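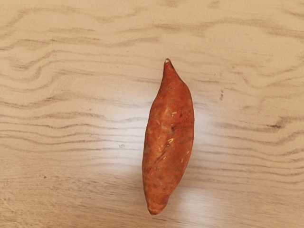 May 1, 2018
Slip bench, back room

Finally, roots! Checked the jars first thing and the Rinico slips have put out a proper beard overnight, white and thick, a good inch on the longest. The Zodier ones are slower but they're moving too. I had almost given up on them last week and was ready to give their shelf to the peppers.

Tally so far: 61 slips pulled from both varieties together. The Rinico mother roots are doing most of the work, as they did last year. I pull when a slip has five or six leaves and is as long as my hand, twist at the base, straight into a jar of tap water up to the first leaf joint. Bottom leaves come off. I forgot to do that on one jar and the water smelled like a pond this morning, so dumped it, rinsed the slips, started over. They look fine.

Method comparison, for anyone reading this who wasn't here in the winter: half the mother roots are lying on their sides in trays of damp potting mix, buried halfway, on the heat mat. The other half are standing in jars with toothpicks, the way everyone's grandmother did it. The trays are winning by a mile. First sprouts in the trays came up 4 weeks after bedding, and the jars didn't show anything but root hair until well after that. The tray slips are also sturdier, with short fat stems. The jar ones are leggy and flop over when you move them. I love the look of the jars on the windowsill but I wouldn't bother with them again except for show.

Heat mat is set at 80 and the thermometer in the mix reads a touch under. Had the lid on one tray too long and got white fuzz on the mix at one corner. Scraped it off, left the lid cracked open with a pencil, and it hasn't come back.

Slamet Pasaribu came by at lunch to look and got as excited as I was, which is saying something. He thinks we should take second cuttings from the early slips: let them grow on in pots, snip the top six inches, root that in water, and let the stub branch again. He has done it with vines at home and says the cuttings catch up in no time. Worth trying on the Zodier, where we're short. I potted up 3 of the strongest for it right away and marked them with blue tape. Do not plant these out by mistake!

He also asked about curing and I had to dig through the old notebook. Last fall's batch from the Nundodach plot sat in the warm closet for ten days with a pan of water on the floor, and those kept beautifully right through March. The batch we skipped curing on had soft ends by New Year's. That's a huge difference for a closet and a pan of water. I want to do the whole harvest that way this time, even if it means clearing out the paint shelves.

Soil: Değirmenci plot is still too cold, 58 at four inches this morning. I want 65 and holding. Black plastic went down on half the ridges and I'm dying to see what it does by next week. The ridges themselves came out great, ten inches high and loose all the way down. Nundodach is heavier ground and needs another pass with the fork before I'd trust it with anything long. The roots we dug there last year were all twisted around each other like a bag of pretzels – tasted wonderful, terrible to peel.

Planting out in June if the nights behave. Harden off first, a week in the cold frame, lid up in the daytime.

To do
Change water in all jars
Turn tray 4 around, it's leaning hard toward the window
More blue tape
Look for the good soil thermometer, this one sticks
Write the variety on BOTH sides of the labels, the sun ate half of last year's

Peeked at the jars again before leaving and I swear the Rinico roots are longer than they were this morning.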